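Flowers in Glass Vases
An information page for young readers

Why do people put flowers in a vase?

A vase is a container made to hold flowers upright. A heavy base stops it from tipping over, and the opening at the top keeps the stems together. Vases can be made of clay, metal or glass. People have used glass for more than 1000 years, and it is still a favourite today.

Glass can be clear or coloured. A blue glass vase lets some light pass through it, so it looks bright when it stands on a pale wooden table. Many glass vases also have a pattern that you can feel with your fingers. The pattern may be cut into the glass with a tool, or it may be made by pressing hot, soft glass into a mould. 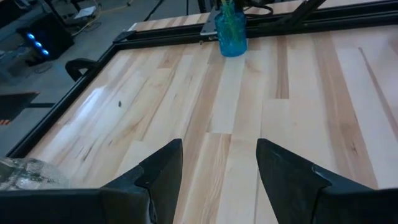
A good arrangement begins with a clean table and plenty of space. Children should ask an adult to lift glass vases, as they can be heavy and may break if they are dropped.

Real or artificial?

Real flowers need water and usually last for some days. Artificial flowers are copies. They need no water and can be used again and again. Tulips are often copied because their shape is simple: one long stem, a smooth bud and a few broad leaves.

Choosing a vase

A vase with a narrow neck suits one or two tall stems. A wider vase can hold a whole bunch. In a clear vase the stems can be seen as well as the petals, so they should be arranged neatly too.
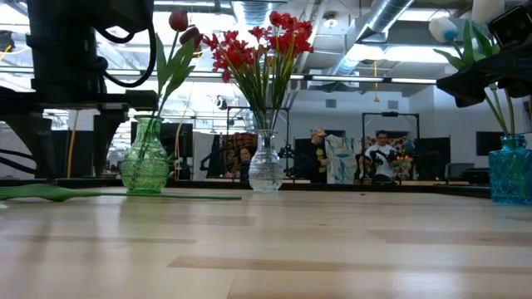 Try it yourself

1. Choose a vase and ask an adult to place it on the table.
2. Lay your artificial flowers flat and look at the length of each stem.
3. Put the tallest stem in first.
4. Add the shorter stems and spread out the leaves.

Words to know

Bud: a flower that has not yet opened.
Stem: the long part that holds up the flower.
Mould: a hollow shape used to form soft materials.

Text by Gergely Medve for the Gultach Children's Library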